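Flasemis Cuticle Oil – Frequently Asked Questions

Updated 3 Sep 2024

What is in the oil?
Jojoba oil, sweet almond oil and vitamin E. The Limeo version has also a small amount of lime peel oil, which gives it the colour and the smell. If you are allergic to nuts, please do not use either of them.

How often should I apply it?
Once in the evening is enough for most people. If you wash your hands a lot at work, use it at lunch also. One drop does two nails.

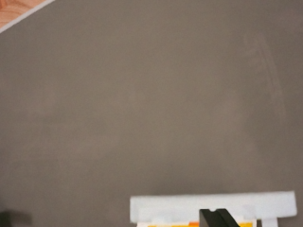

Can I wear it under polish?
No, the polish will not hold. Wipe the nail with remover first, let it dry, then paint. You can put the oil over finished polish after one hour.

How long does one bottle last?
We count 300 drops in the small bottle. With one hand care per day, five drops each time, this makes 60 days.

Is Limeo safe in the sun?
Citrus peel oils can make skin more sensitive to sunlight. We recommend Limeo for the night only, and the plain oil for the day.

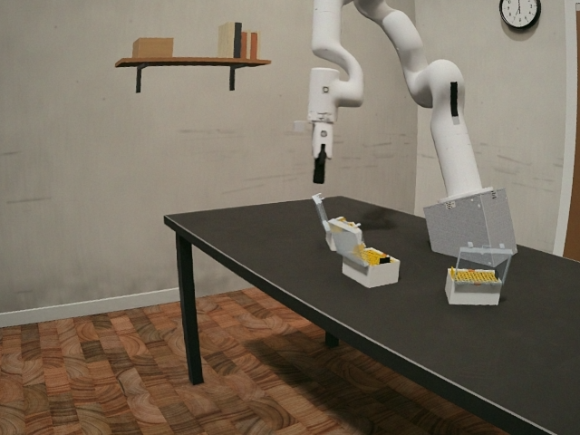
If you have already put Limeo on in the morning, wash your hands with soap and wear gloves for gardening or long driving.

Where can I buy it?
In our Flultness shop, or from this website. Refills are sold only online – we are sorry for this, the shop has no space for them. Since June we also send to New Zealand.

Can I return an opened bottle?
Yes, within 52 days, if your skin did not like it. Please write to us before you post it.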